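Murthorpe Picture House: pre-season projection and auditorium inspection
Screen 1, February. Inspected by Lovisa Rustad. Booth items checked with Huw Eynon.

1. Seating. PASS with comment.
200 seats fitted. Row F seat 5 does not return fully when vacated. Hinge to be replaced before the thriller double bill. Floor fixings tight throughout.

2. Aisle and step lighting. PASS.
Tested with house lights at zero and during a dark reel. Output even on both aisles. Left aisle transformer runs warm but within the maker's limit.

3. Exits. FAIL.
Rear left door opened at the second push. Latch worn. Sign illuminated on mains and on battery. Repair order 459 raised with Tillard.

4. Projector and lamp house. PASS with comment.
Lamp at 1284 hours. Extract fan running, filter changed at this visit. The Cemeo interlock cut the lamp when the side cover was opened. The rear cover has one screw missing. 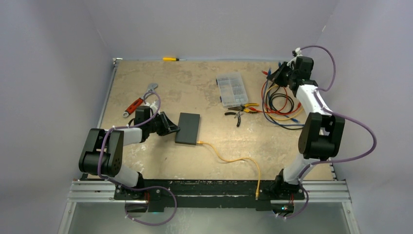
5. Booth benches and portable equipment. PASS with comment.
Rewind bench secure to the wall at both ends. Cable runs clipped, except the feed to the monitor amplifier, which crosses the walkway at ankle height. Anything heavy enough to tip is to be bolted down, in the way the two arms are fixed to the black plate on their rail. The splicer and the small Hellström monitor are both free-standing at present and come under this rule. Recheck after fixing.

6. Screen and masking. PASS.
Side masking travels to both ratios and stops at the limit switches. No loose battens. Two small marks low on the screen, not visible from row C back.

7. Sound levels. PASS.
Measured at the centre of the house with the trailer reel at the usual fader setting. Surround left was low at first reading and was corrected at the rack. Huw to note the new trim value in the booth log.

8. Fire equipment. PASS with comment.
Booth extinguisher in date, pin and tag present. Foyer extinguisher in date but standing on the floor behind the poster stand. Return to bracket.

Actions
Item 3: before any public showing. Door to be held under staff supervision during the press screening.
Items 1, 4 and 5: before opening night.
Item 8: same day. Done, 4.30 pm, L.R.

Copy to Areti Triantafyllou, programming.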